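Coffee Tasters and Weekend Brewers Wanted at Farooqui
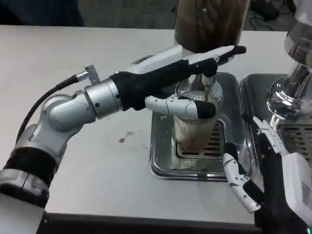 Espresso running into a ribbed glass at our counter.

We love coffee here and we want more people to love it with us! Farooqui is looking for 17 tasters for our November sessions, plus two brewers to join us for good (part-time, 21 hours a week, mornings from 7:30).

Tasters try short espressos side by side and tell us what they like, in their own words – no training needed, just a curious tongue. Please skip it if caffeine keeps you up all night!

Brewers should be happy pulling shots, wiping down drip trays and chatting with whoever walks in. Cafe experience is great, but we'll gladly teach someone keen.

Write a few lines about yourself and your favorite cup to Beryl Horrocks, Farooqui, PO Box 2684, and say which one you're applying for.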